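Can I reuse drink bottles for homemade iced tea, and for how long?
Asked in Kitchen & Pantry

I started brewing my own iced tea in January and now I'm hooked! I make a big pitcher at night, let it cool on the counter, and then pour it into whatever bottles I have so I can grab one on the way out. So far that's old water bottles and a couple of larger tea bottles from the Asian grocery in Clirkmont. Are they OK to keep refilling? And is there a trick to getting the smell out? One of mine still smells like peach no matter what I do.

3 answers

Best answer

Yay, another home brewer! I've been doing this for years and I love it. You can refill them for a while, but I treat the thin water bottles as short-timers. They dent, they get tiny scratches inside, and once the neck feels rough or the plastic looks cloudy I recycle them. The bigger, stiffer bottles hold up longer for me.

Let the tea cool before you pour. Those thin bottles warp with hot liquid (I ruined 2 in one evening, they folded up like accordions). Then get it into the fridge soon, don't leave the pitcher out all night. Mine gets finished within a couple of days, and sweet tea goes off faster than plain.

For the peach smell: a spoonful of baking soda, fill with warm water, shake, leave it for 60 minutes, rinse like crazy. Do the cap separately, that's where the smell hides!! If there's a liner in the cap, run an old toothbrush around under the edge. I got a skinny bottle brush from Plestix and it is the best thing in my whole kitchen drawer, it bends around the shoulder of the bottle where a sponge never gets.

Oh, and size matters more than you'd think. I keep a tall one for the fridge door and small ones for my bag. 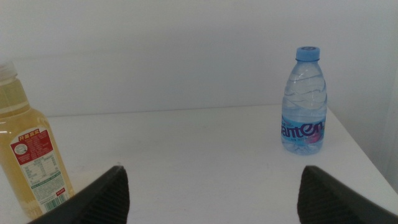 The small ones I only fill to just under the neck so there's room to shake in some lemon. Also put a strip of masking tape on each with the month and what's in it. Green tea and weak black tea look almost the same by the second day and I have been surprised at breakfast.

Answer 2

just buy glass. I have the 1000 ml Memon ones with the flip top and they go in the dishwasher, done. heavy to carry though

Answer 3

Agree with all of the first answer, especially the caps! One thing to add: dry them upside down with the caps OFF. I lean mine in the dish rack overnight. If you close one up damp it gets that musty smell and then you're back to baking soda. White vinegar works too if you're out, one part to two parts water. Have fun with it, cold barley tea is next on my list!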